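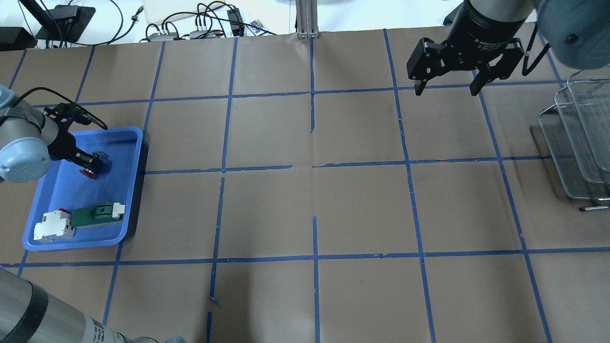 Cell layout and tray rules: what changes from September

The working rules for the two-arm tables have been revised. The old sheet had grown by additions since the Mostau tables were set up, and several of its clauses contradicted each other. Joana Macedo has rewritten it as a single page, issued under the same number as before, so please discard any printed copies.

Surface. Tables are covered in plain kraft paper and the grid is laid in blue painter's tape. The grid is a placing aid for the operator. It is not a calibration target, and no program may take a coordinate from a tape line. Gaps and short runs in the tape are acceptable under the new rules as long as the operator can still tell which cell is which. Torn paper is not acceptable and must be replaced before the next run.

Trays and parts. Small electrical parts go into a tray before the run starts and are returned to a tray at the end of it. A tray may lie across a tape line. The run sheet then gives the cell that holds the larger share of the tray. Parts are listed by type and colour, and anything with a button or a lever is listed with its resting position. Switchgear used for handling practice must be unwired and must stay that way. Seltance has asked for this in writing and Adams already applies it.

Shared space. Only 2 arms may be active over one table. When one gripper is holding a part, the other waits with its fingers open and clear of the tray, and it may not enter the same cell until the part has been released. Handover between arms is a separate procedure and needs its own risk assessment. The old sheet allowed it 'with care', which could not be audited.

Containers. Mesh baskets may stand at the edge of the table but must be entered in the collision model at their full outer size, including any lean. Lurdes Valente reviewed the 2879 runs logged in Prelivum under the old sheet and found that containers missing from the model were the commonest cause of a protective stop. Tape position did not appear among the causes at all.

Cables. Wrist cables are to be checked for slack through the full range of the last joint – not only in the home pose. Power strips belong behind the table, outside the reach of either arm.

Inspection. Gripper pads and their fixing screws are checked every 3000 cycles, or after any contact with the table surface. Log the check under the arm's serial number. The bench number is no longer accepted, as arms are moved between benches.

Comments on the draft handover procedure go to Joana Macedo within 4 weeks. Clause numbers help.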